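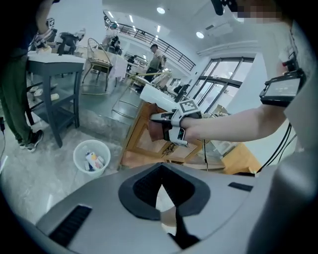

Home | Tickets | Open day kit | Contact

Ticket 3899: Gripper drops out partway through the visitor demo
Opened by: Carla Ghanem
Status: Closed

Hi all, it's me again from the Kerberg open day! We're having a great time up here but one of the hand-held grippers keeps quitting on us. Visitors pick up a cloth, fold it over, put it down, and somewhere in the middle the jaws stop following the trigger. Pull the cable, plug it back in, and it's happy for another 6 minutes or so I can brag about it. Then same again. The other unit hasn't missed a beat all morning.

Things I tried before bugging you:
- restarted the session, no change
- swapped in a fresh cloth (a guest's idea, and worth a shot)
- went back to the settings from the Hultgate visit, no change
- checked the log, and it says error 52 every single time

The next group comes in at 2:30 and there's a bunch of kids in it, so I'd love to have both running — they're the ones who never want to let go.

Reply from Rami Saab
Hey Carla! 52 is the link timing out. Can you try the bad gripper on the good one's cable? Also look at the timeout value, it should be 200 and I have a feeling the Hultgate file has it lower.

Reply from Carla Ghanem
Okay, swapped the cables and the fault moved over with the cable. So that one's in the junk bag now with tape on it. The timeout was low too, you were right, so I set it to 200 while I was in there. Ran the whole 2:30 group on the spare cable with no dropouts, and they loved it! Please send two more cables before Cledlow in September.

Reply from Rami Saab
Cables are packed. Closing this one.

Print this ticket | E-mail this ticket

Recent tickets
Abou Jaoude visit: marker won't track near the windows
Hultgate: settings file won't load
Cledlow: packing list for September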